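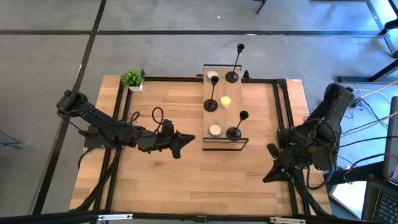
4. Do listing words carry a price?

4.1 The claim under test

Agents in waterfront towns tend to believe that the wording of a listing moves the sale price. The belief has support in print. Several studies of house sales report that homes described with warm or rare-sounding words sell for more than homes of the same size and age described plainly. We doubt that this result means what it is usually taken to mean, and this section sets out why.

The trouble is easy to state. A seller whose house has a new roof and an open view of the water gives the agent more to write about. The words then follow from the house. A model that knows the floor area, the lot and the year built, but knows nothing of the roof or the view, will hand the credit for both to the adjectives. Earlier authors are aware of this and usually add a few controls. In our reading the controls are thin. "Water view," for example, is most often a yes-or-no field filled in by the same agent who wrote the text, so it can hardly serve as a check on that agent's enthusiasm.

4.2 Sales used

We use 2,709 closed sales of single-family homes in Cundbridge, a lake town where most of the older housing stands within walking distance of the shore. Listing texts came from the archive of Wotik, a regional listing service, and sale prices from the county deed record. Where the two disagreed on the price, we took the deed. We dropped sales between relatives, sales under court order, and any listing whose text had been changed after an offer was accepted. That last rule removed more listings than we had expected, and we suspect that studies without such a rule have been reading some descriptions written after the price was known.

Of the sales kept, 362 were homes that sold twice in the study period. These repeat sales do most of the work in what follows. The lot and the distance to the lake are the same both times, and in most cases the house is too, while the text is almost always new. Sellers change agents, and even when they don't, agents rarely reuse an old description in full.

Repeat sales have a known weakness. Homes that come back to market quickly may have been bought to be fixed up, or may have something wrong with them. We went through the building permits for every repeat sale and set aside those with permitted work on the kitchen, roof, foundation or dock between the two sales. Work done without a permit stays in the data, and in Cundbridge there is surely a good deal of it. The effect of this would be to make the wording look more powerful than it is, so the bias runs against our own argument.

4.3 Scoring the text

We kept the scoring simple. A list of 36 words and short phrases was drawn up before any prices were looked at. It holds terms such as "stunning," "rare," "must see," "pristine" and "one of a kind." Words that name a physical thing ("dock," "fireplace," "slate") were left off, even where agents plainly use them to impress. Each listing's score is the number of listed terms per hundred words.

Two readers, Toivo Oksanen and Impi Oksanen, then read a sample of the texts without seeing the scores and sorted them into plain, warm and overdone. Their sorting matched each other's well at the two ends and poorly in the middle. It matched the word score less well than we would have liked. Some of the warmest texts, by both readers' judgment, use none of the listed terms. A description of morning light on a back porch scores zero on our list and might sell a house for all we know. We report results from the word score because others can repeat it, and we would ask the reader to hold it loosely.

4.4 What the full sample shows

With the usual controls in place (floor area, lot size, age, bathrooms, distance to shore, month of sale), listings with a higher score did sell for more. The pattern is steady and would pass the tests commonly applied in this field. Had we stopped here, we could have written the same paper as everyone else.

The pattern weakens once the selling agent is added as a control, and weakens again when the street is added. This should worry anyone who takes the first result at face value. Certain agents write in a rich style and also tend to get the better houses. In Uswood, the wooded strip at the north end of town, a small group of agents handles most of the sales, and their texts read much alike whether the house is a lakefront lodge or a modest ranch three streets back. The modest ranches in Uswood did not sell above similar ranches elsewhere once the street was accounted for.

4.5 What the repeat sales show

Among the repeat sales, we ask whether a home whose text grew warmer between sales also rose in price faster than the town as a whole. The answer is that we can't find it. The estimate is small, slightly positive, and well within the range that chance would produce. Taking out homes with any permit at all, minor ones included, brings it closer to zero.

We don't claim that this proves wording has no effect. The repeat sample is modest in size, and a small true effect could hide in it. A reader who began with a strong belief in good copy is entitled to keep some of it. But the effect sizes quoted in trade material are far larger than anything these data allow, and it is for those who quote them to say where the money went when the same house was sold again.

4.6 The Turunen handbook

One source of those figures deserves a separate note. The Turunen handbook, widely passed around among agents in the area, advises that a rewrite of the listing text will lift the final price, and gives a before-and-after table of homes that were relisted. We were able to trace 27 of the homes in the table. In nearly all of them the asking price had been cut on the same day the new text went up. Several had also been off the market through the winter and were relisted in spring, after a slow November. The table compares the final sale with the best offer received under the first listing, and in cases where there had been no offer it uses the agent's own estimate of what one would have been.

We can't see how anything about wording could be learned from such a comparison. The handbook's authors may well be right that a fresh text brings more visits to a house, a separate question on which we have no data. Visits are cheap, though, and a seller paying for a rewrite is usually promised more than that.

4.7 Limits

Cundbridge is one town with an unusual share of lake property, and buyers there often come from outside and see a house only once before making an offer. If wording matters anywhere, one might guess it would matter to them, but this is a guess. We have no record of the photographs that went with each listing, and these may well change between sales along with the text. Time on market was available for part of the sample only, with gaps that follow the agency involved, and we chose not to model it. The archive was closed to further additions on 3rd October, and sales recorded later are not included. Section 5 turns to the asking price itself, where the agent's hand is easier to see.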